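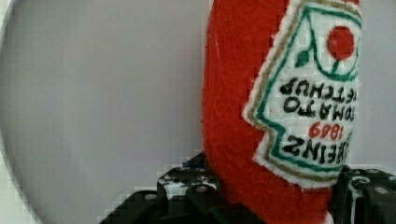
How to sew felt play food that survives a toddler

2018-05-18

Shop-bought play food comes in two sorts: the plastic kind, which you tread on in the dark, and the nice kind, which costs more than dinner. Felt is the way round both. You can sew a whole pantry shelf with one needle and some patience, and if you run out of patience there is always the shop.

What you need

Felt in a few colours, matching thread, polyester stuffing, sharp scissors, pins, thin card for patterns. Buy wool-mix felt if you can bear the price. The cheap acrylic squares go bobbly within a week and stretch when you stuff them, so your bottle turns into a pear. I get mine from Gindance, who will sell you an offcut bag and let you find out at home that it's mostly brown.

Step 1. Draw the pattern

Stand a real bottle on the card and draw round it, then add a seam allowance of 4 mm. Make it a bit fatter than looks right. Stuffing pulls the sides in, and a bottle drawn to true size comes out looking unwell. You want two body pieces, one round base, two cap pieces and a label.

Step 2. Label first

Sew the label on while everything is still flat. I have done it the other way, and spent an evening chasing a strip of felt round a stuffed tube. Lettering can be backstitched in two strands of cotton or cut from felt and glued. Glued letters get picked off and eaten, so I stitch. Keep the word short. My first jar said MARMALADE and I gave up caring at the second A.

Check which end of the body is the top before you sew. Then check again.

Step 3. Join the sides

Right sides together, small backstitch, down one side and then the other. Leave the bottom open. Snip into the seam allowance wherever there's a curve, stopping short of the stitches, then turn it out and push the corners with a blunt pencil. A sharp pencil will also do it, once.

Step 4. Stuff it

Small pinches, and more of them than you think. Fill the neck first and pack it hard or it will flop over for ever. The body can be softer. If you get lumps, pull out the last handful, tease it apart and put it back in.

Step 5. Base and cap

Pin the base at four points and oversew all the way round, tucking in stray stuffing as you go. The cap is a small tube with a lid, sewn on right through the neck with doubled thread. Tug it as hard as you can. If it comes off for you, it'll come off for them.

Washing

Cool water, by hand, squeezed in a towel and left to dry on its side. The machine cycle marked "delicate" is lying.

Next time: a fried egg, which takes 11 minutes and gets far more praise than the bottle ever will.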